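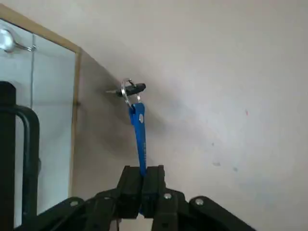

Tirkine sells a plain wooden box and the idea that it will sort out your hallway. Keys go in the box, the box stays by the door, and you never again stand on the mat patting your pockets. I have my doubts. I've owned bowls, hooks, a magnetic strip and a ceramic fish that were all supposed to do the same job, and the keys still turned up in the bread bin.

Estela Sosa at Villalba, the shop that stocks it, is keener than I am. She told me that 72 of them had gone out of the door since May and only 4 had come back. Fine, but people don't return things they've forgotten about either. Mine would be at the back of a cupboard by Christmas.

The catalogue is no help. It calls the box "a home for the everyday", and then goes on for a full page about calm. I would have liked a page about hinges, or at least the size of the thing, and whether a key on a long tag will lie flat in it. Key tags are getting longer, as far as I can tell, and the long ones are the worst for catching in lids and drawers. Chrysoula Tzanetos, who lent me hers to look at, keeps spare keys for two flats and a bike shed and says they all fit. I'll believe it when I've tried it with mine, which include a padlock key the length of a teaspoon.

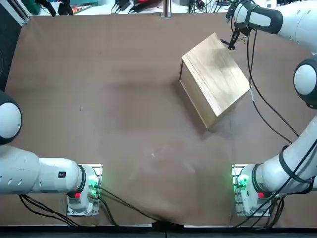 The box on brown kraft paper. The grain runs across the top, and the wood has a pale honey tone.

I'll give them the wood. It is a nice colour and hasn't been sprayed some fashionable grey. Whether it stays that colour near a front door, with wet gloves dropped on it all winter, is another question. Tirkine recommends a wax made by Wundaner, sold separately of course, every 16 weeks. I don't wax my own shoes every 16 weeks.

Fedel makes a rival in tin with a slot in the lid. I haven't tried it and I'm not in a hurry, as a slot sounds like a very good way of posting your keys somewhere you can't get at them.

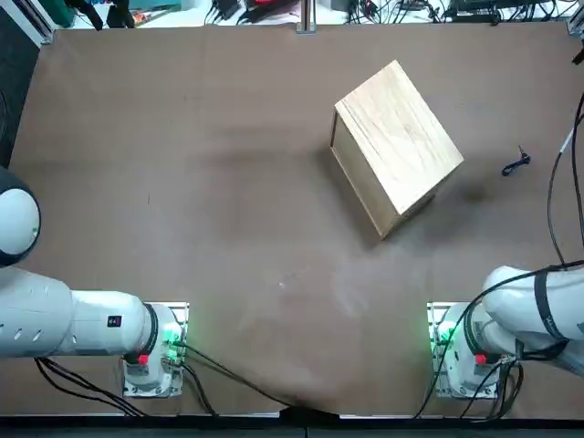

Pale pine, with a thin seam down at the side where the panels meet. Small coiled black cable to the right.

Seams are where I always look first on anything like this. Cheap boxes go at the joins, usually the first time somebody sits a bag of shopping on them. A thin line on a new box tells you very little, so ask me again after a year of slammed doors.

The cable raises the other trouble with a key box. Give a household any flat spot by the door and it fills up with chargers, dead batteries and the little bags that spare buttons come in. Nothing in the catalogue explains how the box is meant to stop that. My guess is that the keys will end up on top of it.

Page updated 3/11/21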